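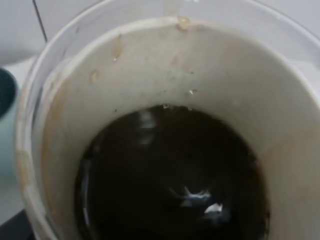

Donnie Dow has been doing stand-up for 16 years, and his new solo show is the first thing he has written that he would call a play. It is called "Second Shift," and it opens at the Llorente in July after a tryout run at a smaller room in Zesholm. The show takes place over one night in a break room and has very few jokes in its first ten minutes. What it has is a man looking at things. There is a long section about the drips left on the inside of a container, the yellowish bead that clings at the lip and the amber streak running down the off-white wall under it, and how long a person on break can look at such a thing before going back to the floor. Dow says that section used to be one line.

"It was a throwaway," he said when we met in the lobby of the Llorente. "I'd say it, get a small laugh, and move on to the stuff about my boss. Then Ragnheiður asked me why I was in such a hurry."

Ragnheiður Vigfúsdóttir is directing. She came to the project from regular theater and had never worked with a comedian before. She joined us halfway through the conversation, straight from a lighting meeting, and corrected a few of his dates.

The two met when she saw him do a club set in Cakard. She thought the material about his years on the night shift at Bruvex, where he packed plumbing parts before comedy paid his rent, was the best part of the act and also the part he seemed least comfortable with. She wrote to him the next week. He let the email sit for a while.

"I thought she wanted me to be serious," Dow said. "I've seen comics get serious. They sit on a stool and the lights go blue."

"There is no stool," Vigfúsdóttir said.

She did ask him to give up the microphone, and that was the first real argument. Dow had never performed without one. In a club, he said, the mic tells people who is talking, and it also gives him something to do with his right hand. For the first week of rehearsal he held a rolled-up script in its place. Vigfúsdóttir let him keep the script until the second week and then took it away without telling him. 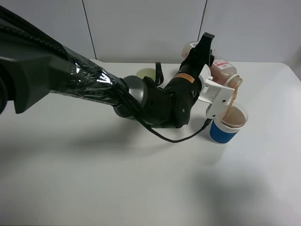

The bigger change was in how he wrote. Dow has always worked from index cards, a few words on each, and he had 200 of them on the night shift material alone. Vigfúsdóttir had him lay them out on the rehearsal room floor and talk through them in the order the night would have gone, from clocking in to the drive home. A lot of cards turned out to be the same joke. Others only made sense at a certain hour.

"Things are funny at four in the morning that are not funny at eleven," he said. "I knew that from the job, and I knew it from clubs. I hadn't thought of putting it in the script."

The finished script has four parts, each named for a time on the clock. The part set at 4 a.m. is the shortest and the silliest. Dow sings in it. He asked me not to say what.

I asked Vigfúsdóttir if directing a comedian was different from directing an actor. She said the main difference was what happened when a line did not work.

"An actor comes to me and says, what am I doing wrong? Donnie comes to me the next day with four new lines," she said. "Two of them are better. But now the sound cue is in the wrong place, so I have a person in the booth who is not happy."

They settled on a rule. Dow could change anything he liked until the end of the tryout run, and after that the text would be locked. He has mostly kept to it. On the morning we spoke he had asked for one more word, and she had said she would think about it. 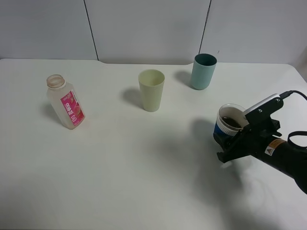

The Zesholm run was 18 performances in a room with 85 seats. Dow said the early ones were hard. People who knew his club act came expecting to be talked to, and some of them answered back during the pauses. One man near the front finished a sentence for him. Dow used the man's ending, which he admits was fine, and went on.

"In a club I'd have spent five minutes with that guy," he said. "Here I had to stay in the break room. He's out there in the dark and I'm waiting for the vending machine. I can't know he's there."

By the second half of the run the pauses had stopped worrying him. He started to hear where the audience was listening, he said, and that was new to him. In stand-up he had only listened for laughs.

The Llorente is a larger house with a balcony, and the set has been rebuilt to suit it. The back wall is wider and the table has been moved downstage so that people upstairs can see what is on it. Vigfúsdóttir would like to keep the sound as it was, with no amplification, and was planning to sit in the back row of the balcony that afternoon while Dow ran the quietest section. If she could not hear the end of a sentence, she said, they would talk about it.

Dow still does club sets most weekends. He has a few dates in Cakard later in the summer and says he will go back to the mic with no trouble at all. A couple of former coworkers from Bruvex saw the show in Zesholm and waited for him afterward. One of them told him he had the color of the lockers wrong.

"She's right, they were green," he said. "I've said gray every night."

Vigfúsdóttir asked him if that was the one word he wanted to change. He said it was, and she wrote it down.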